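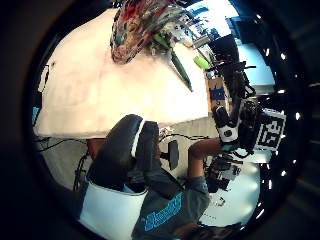
Setting Up Shared Tablets for Annotating Course Readings

This guide covers the setup of a pool of tablets that students borrow for a class session, mark up a PDF reading, and hand back. It assumes that the tablets are enrolled in your campus device manager and that you have an account with permission to edit profiles. The steps were written for the Plukent reader app. Other readers use different menu names, but the order is the same.

Before you start

Check that the readings have a text layer. Open each PDF on a computer and try to select one sentence. If the cursor draws a box over the page, the file is a plain scan and highlighting will not work. Run it through text recognition first and save it under a new name. Scans from bound books often come out of this step with broken hyphens, and these can be left alone unless students need to search the text.

Keep each file under 80 MB. Larger files open, but page turns lag once there are notes on the page.

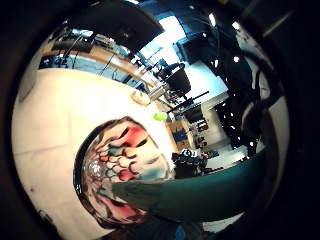 A patterned glass cup at a white table.

Step 1. Create the profile

In the device manager, make a new profile and name it after the room or the cart. Do not name it after the course. Courses change every term, and renaming a profile forces every tablet to check in again.

Turn off the following in the profile: personal account sign-in, app store access, automatic system updates, and cloud photo backup. Leave the camera on if students photograph board work. Set the screen lock to 4 minutes.

Step 2. Install the reader and set its storage

Push the reader app to the profile. When it appears on the first tablet, open Settings, then Storage, and choose Course Folder. The default is Local Only, and notes saved that way are erased when the tablet is reset.

Point the course folder at a network share with write access for the class group. Duangjai Inthanon's team at Grancombe uses a separate share per section. A single share also works, but over 2,000 annotated files in one folder made the file list slow to load on their older tablets. 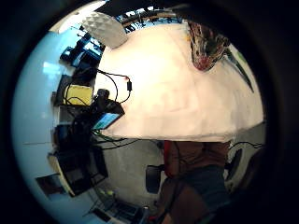

If the share does not show up in the list, the usual cause is a certificate that has not reached the tablet yet. Lock the tablet, wait for it to check in, and open the app again. Typing the address by hand gets past the list – but the connection is dropped at the next reset.

Step 3. Set the file name rule

Under Export, set the rule to student ID, then reading code, then date. Turn on Flatten Copy if the instructor grades in a browser. A flattened copy shows ink and highlights in any viewer, but the notes can no longer be edited. Keep the original as well.

Step 4. Set the reset

Set the tablet to reset on return and not on a timer. With a timer, a student who takes a break can lose unsaved ink. The reader saves every 900 seconds by default. Change this to the shortest interval offered.

Step 5. Test with one tablet

Sign in as a test student. Highlight a line, write a margin note with the stylus, and export. Open the exported file on a computer. Return the tablet, let it reset, and confirm that the file is still on the share.
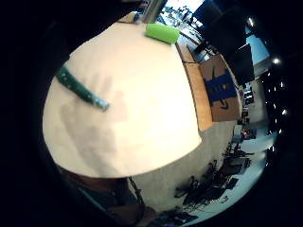

White tabletop with a lime-green block near its upper edge.

Known problems

Ink appears shifted to one side: the PDF has mixed page sizes. Print it to a new PDF at one size.

Highlights missing in the export: Flatten Copy was turned on after the file was opened. Close the file and export again.

Questions about the profile settings go to Ji-hoon Seol.

Search this site
Enter keywords
Go

Related guides
Recognizing Text in Scanned Readings
Labeling and Charging a Tablet Cart
Stylus Pairing and Replacement Tips
Moving Annotated Files at the End of Term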